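The belt at Hägglund

Golnar Kiani had worked at the sorting line for 13 years, and in all this time she had never heard it silent. In the evening of the last parcel she stood beside it with her coat on and did not go home.

"They will sell it," said Folke. He was eating an apple. "Or they will forget it. At Hägglund it is the same thing."

She did not answer him. In her pocket she had the letter from the office, and she had read it only until the word "unfortunately".
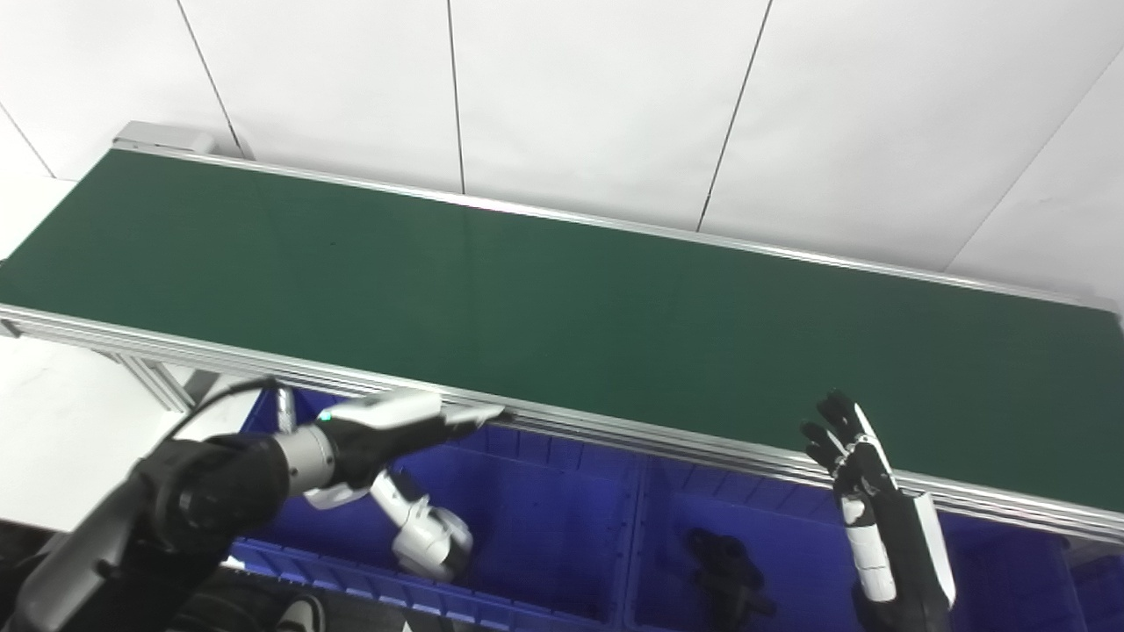 Her mother used to say that a room keeps the voice of the people who worked in it. Golnar wanted to believe this, but she heard only Folke and his apple. She looked along the green belt, with nothing on it from one end to the other, and then at the blue bins under the rail. In one of them lay something black. She thought of a glove, then of a purse, and then of the July when Etornam lost his wallet and they all searched for it until midnight, laughing.

"Are you coming?" asked Folke. "The bus is at seven."

"Go first," she said. "I want to see what it is."

He went to the door and waited there, although he had said he would not.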